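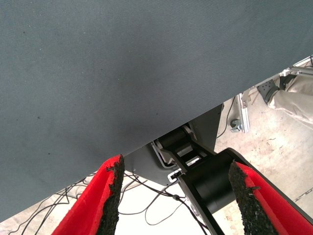
4. 작업 셀 설치와 교대 인수

4.1 이 장의 범위

이 장에서는 탈레티(Taletti) 양팔 조립 셀을 작업 자리에 두고 첫 교대를 시작할 때까지의 절차를 다룹니다. 대상 작업은 원형 금속판의 핀에 평기어를 끼우는 공정입니다. 제어기 설치와 전원 배선은 3장을, 정기 점검표는 7장을 보십시오.

피도츠카(Pidotska) 조립반에서는 그동안 이 공정을 작업자가 손으로 했습니다. 셀이 들어온 뒤에도 판을 놓고, 기어를 공급하고, 끼워진 상태를 확인하는 일은 사람이 합니다. 팔이 맡는 일은 기어를 집어 핀 위로 옮기고 내려놓는 동작입니다. 어느 일이 누구의 것인지는 4.6에 표 대신 목록으로 적었습니다.

참고: 이전 판에는 "무인 운전" 항목이 있었으나 삭제했습니다. 이 셀은 담당자가 배정된 상태에서만 운전합니다.

4.2 자리 준비

1) 바닥을 쓸고 매트를 폅니다. 큰 주름은 손으로 밀어 폅니다. 판이 놓일 자리에 접힌 부분이 있으면 판이 기울어집니다. 잔주름은 그대로 두어도 됩니다.

2) 프레임의 캐스터를 잠급니다. 잠근 뒤 프레임을 손으로 한 번 밀어 움직이지 않는지 확인하십시오.

3) 팔의 동작 범위 바깥으로 600 mm를 띄워 통로를 표시합니다. 부품 상자와 공구함은 통로 안에 두지 않습니다.

4) 바닥에 놓이는 케이블을 한쪽으로 모읍니다. 통로를 가로지르는 케이블에는 덮개를 씌웁니다.

5) 손목 쪽 케이블에 여유를 둡니다. 팔을 가장 멀리 뻗은 자세와 가장 접은 자세에서 각각 당김이 없는지 봅니다. 여유분을 팔에 바짝 묶지 마십시오.

주의: 팔이 켜져 있는 동안에는 케이블을 발로 밀어 정리하지 마십시오. 정지 버튼을 누르고, 허리를 굽혀 손으로 옮기십시오. 시운전 기간에 가장 많이 지적된 항목입니다.

매트 위의 보풀과 금속 가루는 교대마다 치웁니다. 청소기를 쓸 때는 흡입구가 케이블을 물지 않도록 하십시오. 압축 공기로 불어 내는 것은 금지합니다. 가루가 관절 틈으로 들어갑니다.

4.3 그리퍼 점검

점검은 팔을 정지시킨 상태에서 합니다. 전원을 끌 필요는 없으나 정지 버튼은 눌러 두어야 합니다.

1) 양쪽 손가락의 바깥 껍데기를 봅니다. 끝이 갈라졌거나 흔들리면 교체합니다. 긁힌 자국이나 검게 묻은 자국만 있으면 계속 쓸 수 있습니다.

2) 안쪽 패드를 손끝으로 쓸어 봅니다. 알갱이가 조금 떨어지는 것은 정상입니다. 덩어리로 떨어지거나 패드가 손가락에서 들뜨면 교체 대상입니다.

3) 패드 가장자리가 고르지 않더라도 칼로 다듬지 마십시오. 다듬은 패드는 양쪽 두께가 달라지고, 기어가 한쪽으로 밀려 잡힙니다.

4) 손가락을 완전히 벌렸다가 천천히 닫습니다. 두 끝이 같은 높이에서 만나야 합니다.

5) 손가락 뒤쪽의 링크와 관절부에 실밥이나 보풀이 감기지 않았는지 봅니다. 핀셋으로 빼내고, 윤활제는 바르지 않습니다.
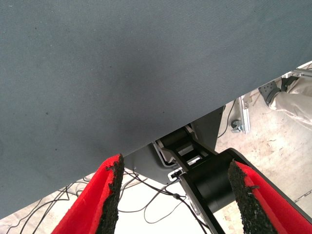 패드를 교체했다면 교체한 팔과 손가락을 점검 일지에 적습니다. "왼팔 오른손가락"처럼 팔을 먼저, 손가락을 나중에 쓰십시오. 좌우의 기준은 손목 카메라의 화면입니다. 작업자가 팔을 마주 보고 서면 좌우가 바뀌므로 일지에는 항상 화면 기준으로 적습니다. 처음 몇 주 동안은 두 기준이 섞여 멀쩡한 패드를 떼어 낸 일이 여러 번 있었습니다.

손목 카메라의 렌즈는 마른 천으로만 닦습니다. 닦은 다음에는 화면에 손가락 두 개의 끝이 모두 들어오는지 확인합니다. 한쪽 끝이 보이지 않으면 카메라가 돌아간 것이므로 브래킷 나사를 풀어 위치를 다시 잡습니다. 나사를 조인 뒤 반드시 5.2의 보정을 하십시오. 보정하지 않은 상태에서 "대충 맞는" 것처럼 보여도 운전하면 안 됩니다.

주의: 브래킷은 출력물입니다. 금속 부품처럼 세게 조이면 나사 구멍 주위가 깨집니다. 전동 드라이버를 쓰지 마십시오.

4.4 판과 기어 놓기

이 단계는 작업자가 합니다. 두 팔이 대기 자세에 있고 화면에 "적재 가능" 표시가 떠 있을 때만 손을 넣으십시오.

1) 판의 아랫면을 닦습니다. 기름이 남아 있으면 매트 위에서 미끄러집니다.

2) 핀이 위로 오도록 판을 매트에 놓습니다. 방향은 상관없습니다. 핀의 위치는 셀이 찾습니다.

3) 판을 손바닥으로 가볍게 눌러 흔들림을 봅니다. 덜컥거리면 판을 들고 매트 주름부터 펴십시오.

4) 기어를 공급 위치에 눕혀 놓습니다. 겹쳐 쌓지 않습니다.

5) 기어 구멍 안쪽에 거스러미가 있는지 봅니다. 손톱에 걸리는 기어는 빼서 회수함에 넣습니다.

6) 손을 빼고 통로 바깥으로 물러난 뒤 "적재 완료"를 누릅니다.

참고: 손으로 조립하던 때에는 빡빡한 기어를 돌려 가며 끼울 수 있었고, 숙련자는 거의 의식하지 않고 그렇게 했습니다. 팔은 정해진 힘까지만 누르고 멈춥니다. 그래서 5)의 확인이 전보다 중요해졌습니다. 시운전 때 데죄 라츠(Dezső Rácz) 조장이 걸림 정지를 하나씩 되짚어 보았는데, 프로그램 문제보다 거스러미 문제가 많았습니다. 그 뒤로 구멍 확인이 공급 담당의 정식 업무에 들어갔고, 그만큼의 시간이 작업 표준에 반영되었습니다.

판 표면의 반사가 강하면 손목 카메라가 핀의 테두리를 놓칠 수 있습니다. 화면에서 판의 일부가 하얗게 날아가 보이면 조명을 낮추거나 판을 조금 돌려 놓으십시오. 노출 값은 작업자가 바꾸지 않습니다.

4.5 첫 운전

1) 두 팔의 상태 표시등을 봅니다. 둘 다 녹색이어야 합니다. 한쪽이라도 꺼져 있거나 다른 색이면 3.4로 돌아갑니다.

2) 정지 버튼을 누르고, 팔이 힘을 유지한 채 멈추는지 확인합니다. 교대마다 합니다.

3) 저속 모드를 선택합니다. 교대 후 첫 판은 예외 없이 저속으로 돌립니다.

4) "한 단계씩"을 누릅니다. 팔이 기어 위에서 멈추면 손목 카메라 화면에서 기어가 두 손가락 사이에 있는지 봅니다.

5) 다시 눌러 집게 하고, 핀 위에서 한 번 더 멈추게 합니다. 구멍과 핀이 겹쳐 보이면 내려놓기로 넘어갑니다.

6) 손가락이 벌어진 뒤 팔이 물러나기 전에 멈춥니다. 손가락이 기어의 이에 닿아 있지 않아야 합니다. 닿은 채로 물러나면 기어가 딸려 올라옵니다.
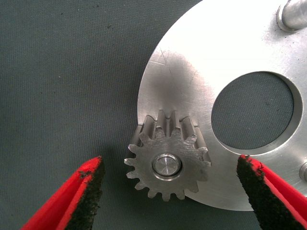
7) 핀 끝과 기어 윗면의 높이를 비교합니다. 거의 같은 높이면 다 내려간 것입니다. 기어 쪽이 눈에 띄게 높으면 "다시 누르기"를 한 번만 실행합니다. 두 번째부터는 사람이 꺼내어 확인합니다.

8) 나머지 핀에도 같은 순서를 반복합니다. 판 하나에 기어 세 개입니다.

9) 첫 판이 끝나면 팔을 대기 자세로 보내고, 손으로 기어를 돌려 봅니다. 걸림이 없으면 일반 속도로 바꿉니다.

처음 배우는 작업자라면 여기까지 약 20분이 걸립니다. 익숙해지면 훨씬 줄어들지만 시간을 재어 경쟁시키지 마십시오. 첫 판 시간은 생산 실적에 넣지 않습니다.

케이블이 손목 위로 높게 고리를 이루는 자세가 있습니다. 고리가 옆 팔 쪽으로 넘어가면 정지하고 방향을 고칩니다. 두 팔이 동시에 판 가까이로 들어오는 동작은 초기 설정에서 꺼져 있으며, 켜려면 현장 도입 담당의 확인이 필요합니다.

주의: 팔이 멈춰 있다고 해서 정지 상태인 것은 아닙니다. 카메라가 핀을 찾는 동안에도 팔은 멈춘 것처럼 보입니다. 손을 넣기 전에 화면 표시를 보십시오.

4.6 역할 구분

공급 담당
- 판과 기어를 놓고, 기어 구멍을 확인합니다.
- 매트를 청소합니다.
- 회수함이 차면 검사실로 보냅니다.

셀 담당
- 교대 시작 점검과 첫 판 운전을 합니다.
- 걸림 정지가 나면 원인을 보고 재개 여부를 정합니다.
- 점검 일지를 씁니다.
- 패드를 교체합니다.

조장
- 교대마다 두 담당을 배정합니다.
- 셀을 멈추고 수작업으로 돌릴지 결정합니다.

공급 담당과 셀 담당은 같은 교대 안에서 서로 바꿀 수 있습니다. 오히려 권합니다. 셀 앞에 앉아 화면만 보는 일은 손으로 조립할 때와는 다른 식으로 피로합니다. 까몬 미숙(Kamol Meesuk) 작업자는 시운전 평가서에 "손목은 편해졌는데 눈과 목이 뻐근하다"고 적었고, 비슷한 의견이 더 있어서 화면 받침을 높이고 중간 교대를 넣었습니다.

정지 버튼은 누구나 누를 수 있습니다. 누른 사람에게 이유서를 요구하지 않습니다. 재개는 셀 담당만 합니다.

셀이 서 있을 때를 위한 수작업대는 치우지 않습니다. 지그와 공구도 제자리에 둡니다. 새로 들어온 작업자는 셀 교육을 받기 전에 수작업대에서 먼저 조립을 익힙니다. 기어가 제대로 앉을 때의 손 느낌을 모르면 4.5의 9)에서 무엇을 확인해야 하는지 알기 어렵습니다. 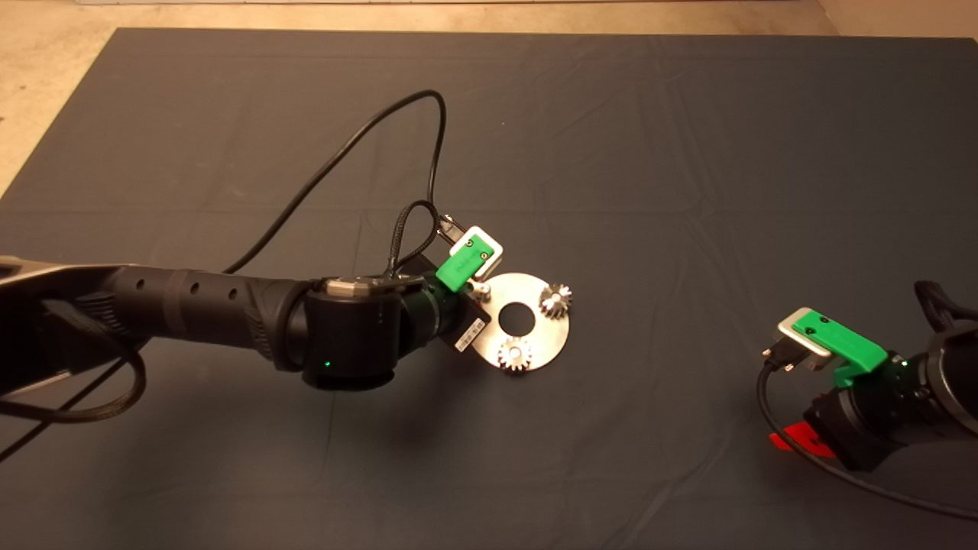 시그네 조에가 (Signe Zoëga)
드리르눔(Drirnum) 현장 도입 담당
2월
공유 18 · 댓글 10

4.7 걸림 정지가 났을 때

화면에 "삽입 힘 초과"가 뜨면 팔은 기어를 잡은 채 멈춥니다. 이때 기어를 손으로 잡아당기지 마십시오.

1) 정지 버튼을 누릅니다.

2) 손목 카메라 화면에서 핀과 구멍이 어긋났는지 봅니다.

3) 어긋났다면 "손가락 열기"를 실행합니다. 기어가 기울어진 채 핀에 걸쳐 있을 수 있습니다. 팔을 대기 자세로 보낸 뒤 사람이 들어 올립니다.

4) 어긋나지 않았다면 기어나 핀의 문제일 가능성이 큽니다. 다른 기어로 한 번 시도하고, 또 걸리면 판을 내립니다.

5) 내린 판에는 걸린 핀의 위치를 표시합니다. 유성펜을 쓰지 말고 꼬리표를 다십시오.

"물체 없음"이 뜨면 대개 기어가 공급 위치에서 벗어난 경우입니다. 매트 위에 떨어진 기어가 있는지도 보십시오. 떨어진 기어는 닦아서 다시 쓰지 않고 회수함에 넣습니다.

"케이블 장력"이 뜨면 여유분이 어딘가에 걸린 것입니다. 팔을 반대 방향으로 움직여 풀려고 하지 말고, 정지한 상태에서 걸린 곳을 손으로 풉니다. 커넥터가 반쯤 빠져 있는 때도 있으니 손목 쪽 플러그를 함께 확인하십시오.

같은 정지가 한 교대에 세 번 나면 셀을 멈추고 조장에게 알립니다. 그 교대의 남은 물량은 수작업대로 옮깁니다.

4.8 교대 인계

인계는 셀 앞에서 말로 하고, 일지를 함께 넘깁니다. 일지만 두고 가는 것은 인계로 보지 않습니다.

인계할 내용
- 판에 기어가 일부만 끼워진 채 남아 있는지, 남아 있다면 몇 번째 핀까지 했는지
- 교체한 패드
- 걸림 정지와 그때 한 조치
- 매트, 케이블, 조명 가운데 옮긴 것

일부만 끼워진 판은 치우지 않아도 됩니다. 받는 사람이 화면의 남은 핀 표시와 실제 판을 비교하고, 둘이 다르면 작업을 처음부터 새로 등록합니다. 화면 표시를 실제 판에 맞추려고 기어를 빼거나 더 끼우지 마십시오.

카메라 영상은 걸림 정지의 원인을 확인하는 데만 씁니다. 작업자의 발이나 다리, 손이 영상에 들어올 수 있으며, 이를 근태나 속도 평가에 쓰는 것은 도입 합의서에서 금지하고 있습니다. 영상을 보려면 조장과 해당 교대의 셀 담당이 함께 있어야 합니다. 합의서 원본은 아폴린 오베르(Apolline Aubert) 인사 담당이 보관합니다.

4.9 교육 기록

셀 담당이 되려면 4.2부터 4.8까지를 지도자와 함께 두 교대에 걸쳐 해 보아야 합니다. 지도자는 라따나 차이몽콘(Rattana Chaimongkol) 작업자이며, 다른 교대의 지도자는 조장이 정합니다. 기록지에는 다음을 적습니다.

- 혼자 정지하고 재개해 보았는지
- 패드를 직접 교체해 보았는지
- 수작업대에서 같은 판을 조립해 보았는지

세 항목 가운데 빈칸이 있으면 공급 담당으로만 배정합니다. 기록지는 점검 일지 뒤쪽에 끼워 둡니다. 슈테파네크(Štěpánek) 라인에서 옮겨 온 작업자는 그쪽 교육 기록이 있더라도 패드 교체를 다시 합니다. 손가락 형식이 다릅니다.

보정 절차는 5장에서 이어집니다.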